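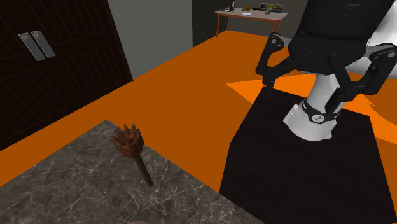 The simulated kitchen at the Tedia open day. Torch on the worktop, gripper wide open.

1/ Spent an afternoon in May at the Tedia open day, where grown adults queued for a free biro and a look at a robot that lives inside a computer. I was one of them. I have the biro.

2/ The main demo was all simulation. Orange floor, marble worktop, white arm on a black pedestal, and a torch with a head like carved flames lying near the edge of the counter. I asked what the torch was for. "Variety," said the man with the lanyard.

3/ Whoever picked that orange was not asked twice. I shut my eyes on the bus home and it was still there.

4/ They've got 171 objects in the library, apparently, and the software deals them out like a hand of cards. You might get a spoon. You might get the sort of thing a villager carries up to the castle.

5/ The talk was given by someone from Mullier, who do the physics side. Slide one: 2,691 practice runs. Slide two: a graph going up. Slide three was the company logo and stayed up for most of the talk.

6/ I did learn something, mind. Most of the trouble is with thin flat things. A mug has the decency to stand up and be grabbed. A spatula lies there on the stone and gives you nothing to get hold of.

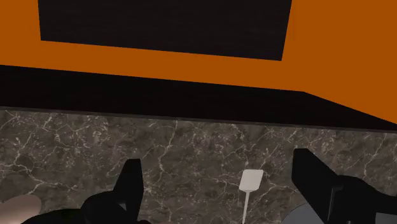 MANIPULATION / FLAT OBJECTS

7/ Case in point. Pale spatula on dark marble, a finger either side and plenty of room between them. I have stood over a kitchen drawer in much the same position.

8/ A woman near the front asked why they didn't just buy a thicker spatula. Best question of the day. It got a laugh and then no answer, and I noticed one of the Mullier people writing it down.

9/ Also on show: Dulance, with a conveyor that sorts bottle tops by colour. Real conveyor, real bottle tops. It had a bigger crowd than the simulation because it made a noise.

10/ And Říha, two tables along, selling the rubber pads that go on gripper fingers. They come in boxes of 24. I was given a single pad to squeeze and then asked for it back.

11/ There was a go-yourself station at three o'clock, where you steer the arm with a sort of joystick. I can report that moving a pretend hand towards a pretend worktop is harder than parking. The child before me had done it in one go and wandered off to find crisps.

12/ Several people asked whether it would do the washing up. The answer was a long one with "in principle" in it twice.

13/ They'd laid on 400 sandwiches, all egg by the time I got there.

14/ Would go again. The next one is meant to have a real arm in a real kitchen, and I'd like to see what colour they paint the floor.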